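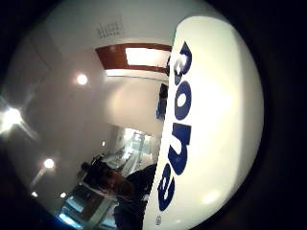

Feven Lencho says she would have walked out of Evholm in the first 20 minutes if her daughter hadn't been holding the popcorn. She wasn't bored, she told me in the lobby afterward. She was worried that the dog was going to die, and she wanted to know before she sat through another hour of it.

The dog doesn't die. I put that near the top because it is the question I have been asked most since I saw the movie, mostly by parents, and twice by people with no children at all.

Evholm is an animated feature set on an island where the ferry has stopped running. A girl named Sodis lives there with her grandfather and an old sheepdog, Garham. When the grandfather gets sick, the girl and the dog set out across the ice to fetch help. It runs a little under two hours, which is long for the under-sevens, and a good part of that is walking.

It was directed by Soon-im Moon, who spent most of her career drawing backgrounds for other people's movies. You can tell. The snow has more colors in it than most cartoons use in total, and the village looks like somewhere people have been fixing their own roofs for years. Moon's team painted 2,675 backgrounds by hand, and she told me that 155 of them were thrown out when the ending changed.

"The first ending had a rescue helicopter," she said. "The children we showed it to liked the helicopter. They didn't care about the girl anymore. So it went."

What replaced it is quieter, and I'm still not sure it works for the youngest part of the audience. At the screening I went to, a preview for local families, the last ten minutes were full of whispering. A boy behind me asked four times where the wolf had gone. There is no wolf. There is a noise in the second act that might be a wolf, and the movie leaves it there.

Older kids seemed to have no trouble. Ayana Chala brought her two sons, who are 9 and 12, and the older one had come under protest. He had looked up the trailer and decided it was for babies. By the scene in the boathouse he had put his phone away, and on the way out he wanted to know if there was a book.

There is a book, or there was. The script comes from a short novel by Nahom Dinsa that was first printed in a run of 1,000 copies and then forgotten by everyone except a few school librarians. Dinsa's version is darker. The grandfather is meaner in it, and the dog has no name. A new edition is due in December, with some of Moon's drawings as chapter openers.

The voices are good. Eylül Uysal plays Sodis, and she sounds like a real kid — cross, out of breath, now and then hard to hear. She recorded most of her lines while walking on a treadmill, at her own suggestion. Garham doesn't talk, thank goodness. He sighs a lot.

The music I liked less. There are three songs, and only the rowing song at the start seems to belong to the story. The other two arrive when things are getting tense and let all the air out. Chala's younger son used the second one for a bathroom trip, and I'd recommend that to anyone planning ahead.

On the matter of scary parts: the ice cracks, loudly, and Garham goes into the water. He is under for what feels like a long time. If you have a child who gets upset about animals, tell them beforehand that he comes back up. Lencho's daughter, who is 7, said it was the best bit. Lencho herself watched it through her fingers.

The studio, Birhane, is small and has only made shorts before this. It is opening the movie in a limited number of theaters, so you may need to drive. I'd go to a matinee if you can. Some of the night scenes are very dark on screen, and walking out into daylight afterward helped the smaller kids in our group shake them off.

Stay for the credits, too. The sketches that run beside the names include several of the discarded ending, helicopter and all.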